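Cajas grises, segunda parte: separadores, fondos y lo que acaba dentro

En enero publiqué una entrada sobre las cajas grises abiertas que uso para clasificar objetos pequeños de casa, y prometí una continuación sobre el interior: divisiones, desgaste del fondo y criterio de reparto. La escribo con retraso. Quien busque medidas exteriores, apilado y tipos de asa las tiene en la primera parte; no las repito aquí.

Recuerdo el punto de partida. Tenía cuatro cajones de cocina y baño con contenido mezclado: frascos, tapones, pilas, pinzas, muestras de champú, rollos de cinta a medio gastar. El problema no era el volumen, que cabía de sobra, sino el tiempo de búsqueda. Un cajón de 56 cm de ancho sin divisiones obliga a remover todo el contenido para sacar una sola pieza, y cada extracción desordena el resto. Con un recipiente abierto por arriba y de paredes rectas o ligeramente inclinadas se ve casi todo desde arriba y la mano entra sin tropezar.

Tipos de separador

He probado tres soluciones en los últimos meses.

La primera es la pared fija moldeada con la caja. Es la más rígida y la que menos suciedad acumula, al no haber junta. El inconveniente es evidente: la proporción entre compartimentos viene decidida de fábrica. Si el objeto más largo no cabe en el grande, hay que cambiar de caja.

La segunda es la pared deslizante sobre ranuras laterales. Permite mover la división en saltos fijos. En las cajas Stavwood que compré para el trastero el paso entre ranuras es de 2 cm, suficiente para mi uso. El defecto está en la holgura: la pared baila, y los objetos planos (sobres, tarjetas, cuchillas de recambio en su funda) pasan por debajo al compartimento vecino. Lo corregí con una tira de burlete adhesivo en el canto inferior. Funciona, pero el adhesivo recoge polvo y hay que cambiarlo de vez en cuando.

La tercera es la pared suelta pegada, cortada a medida y fijada con un cordón de silicona neutra. Es la que recomiendo si la caja va a tener un único destino durante años. Requiere desengrasar bien las dos superficies, presentar la pared en seco, marcar con lápiz y dejar curar un día entero antes de meter nada. Bereket Chala, que me lee desde que esto era un blog de bicicletas, me escribió para decir que él usa cinta de doble cara de montaje y que lleva dos años sin problemas. No lo he comprobado. Mi experiencia con esa cinta en superficies rugosas es mala, pero sus cajas son lisas y quizá la diferencia esté ahí.

En cuanto a la altura del separador, conviene que quede algo por debajo del borde. Si llega a ras, al apilar otra caja encima la carga se apoya en la pared central y termina cediendo. Si es demasiado baja, los objetos saltan de un lado a otro cada vez que se mueve el conjunto. Yo dejo un margen de 10 mm y no he tenido que corregirlo.

Reparto por tamaño o por uso

Empecé clasificando por tamaño: lo grande detrás, lo pequeño delante. Visualmente queda bien y durante una semana parece que funciona. Luego llega el uso real. El tapón del frasco está en un compartimento y el frasco en otro, y la cinta métrica se queda lejos del lápiz.

Pasé a repartir por uso, con una regla sencilla: el compartimento delantero se queda con lo que se toca a diario o casi, y el trasero con el repuesto cerrado. Cuando el trasero se vacía, toca comprar. Es un sistema de doble depósito de toda la vida, el mismo que se aplica en cualquier almacén con tornillería, y en casa da buen resultado siempre que no se rompa la regla de no abrir dos unidades del mismo producto a la vez.

Kiros Bogale me objetó en los comentarios de la primera parte que el compartimento trasero vacío es espacio perdido la mitad del tiempo. Es cierto. También lo es que un compartimento vacío se limpia en un minuto y que la información que da (no queda repuesto) se lee sin abrir nada ni consultar una lista. Prefiero pagar ese espacio.

Para llevar el inventario probé Fillbridge, una hoja con códigos por caja y compartimento. La abandoné. Cada alta exige escribir nombre, ubicación y fecha de apertura, y con productos que duran tres semanas el registro cuesta más que el producto. Conservo solo la numeración de las cajas, escrita con rotulador en el lateral corto.

Frascos pequeños

Merecen un apartado propio. Los frascos transparentes de tamaño reducido son lo que más se vuelca y lo que peor se localiza, porque sobre un fondo claro se confunden con él. Lo que me ayuda es orientar la etiqueta siempre hacia el mismo lado y mantenerlos junto a una pared lateral. En medio de la caja ruedan. Si la pared tiene inclinación, apoyan contra ella y se mueven menos.

El contenido condiciona la postura. Los de rosca con obturador pueden ir tumbados. Los de tapón a presión, siempre de pie, sin excepción: un frasco de aceite de máquina de coser me costó una tarde de fregar un compartimento entero y tirar dos cajas de alfileres. Los cuentagotas van de pie y además dentro de un vaso o de un tubo de cartón.

No reetiqueto los frascos que conservan la etiqueta original legible, aunque sea una tira estrecha. En los que la han perdido pongo una tira blanca vertical con nombre y mes. Vertical y no en anillo, para que se vea el nivel del líquido por el otro lado.

Fondos y desgaste

El fondo es la parte que antes envejece. Los arañazos finos aparecen enseguida y no tienen importancia funcional, aunque retienen suciedad y dan un tono parduzco que no sale con agua y jabón. Las manchas oscuras aisladas suelen ser de adhesivo viejo o de goma. Las primeras se van con alcohol isopropílico y un paño; las segundas, con goma de borrar blanca y paciencia. Los restos de pintura los dejo.

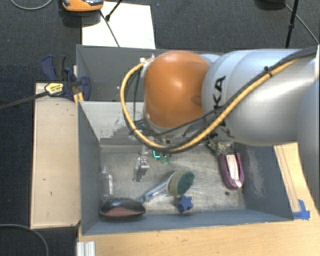 Las paredes se gastan de otra forma. Los roces se concentran en dos zonas: la parte baja del separador, donde golpea todo lo que se desliza al tirar de la caja, y las caras laterales, a la altura en que entra la mano o la herramienta. Cuando el acabado superficial se levanta y queda a la vista un tono más oscuro, hay dos opciones. Una es lijar el borde de la zona dañada con grano 400 para que no siga levantándose y dejarlo así. La otra es forrar. He forrado con vinilo y con fieltro fino, y ninguno me convence. El vinilo se despega por las esquinas; el fieltro retiene pelusa y migas, y un líquido derramado obliga a arrancarlo entero. Desde hace tiempo lijo y dejo así.

Sobre forrar solo el fondo tengo una opinión algo mejor. Una lámina antideslizante recortada dos milímetros más pequeña que el hueco, sin pegar, se saca y se lava en el fregadero. La que uso es de la marca Volar, vendida para cajones de cubiertos, y aguanta. Conviene redondear las esquinas con tijera antes de colocarla. Con esquinas vivas se dobla hacia arriba y los objetos planos se meten debajo.

Limpieza

La rutina es corta y la hago cuando el compartimento trasero se queda vacío, sin calendario:

Vaciar el delantero sobre una bandeja y pasar el contenido al trasero si cabe.
Aspirar esquinas con boquilla estrecha. Las motas claras que quedan en un fondo gris oscuro son casi siempre restos de cartón o de plástico de blíster.
Pasar paño húmedo con jabón neutro, de la pared hacia el centro.
Secar. No devolver nada mientras haya humedad en la junta del separador.
Recolocar, frascos primero.

Con paredes pegadas no uso agua caliente ni estropajo. Con paredes deslizantes saco la pieza y limpio las ranuras con un bastoncillo, donde se acumula más de lo que uno espera.

Coste

Alguien preguntó por el gasto total. He sumado los recibos que conservo, entre cajas, separadores, silicona, burlete, láminas y los errores: 3.041 coronas. Una parte considerable son los errores. Si empezara ahora compraría menos cajas y todas del mismo modelo, aunque la proporción entre compartimentos no fuera la ideal en alguna. Mezclar modelos impide apilar y obliga a cortar láminas de tamaños distintos. La ferretería Jemal, donde compré las últimas, las vende sueltas y guarda el recorte del separador si se pide, detalle que agradecí al hacer la tercera.

Pendiente

Me falta probar un separador en cruz para cajas de costura y ver si el burlete de silicona maciza dura más que el de espuma. También quiero medir cuánto cede una pared deslizante con carga lateral, para lo que necesito un dinamómetro que todavía no ha llegado. Los comentarios de la primera parte siguen abiertos; las dudas sobre medidas exteriores, mejor allí.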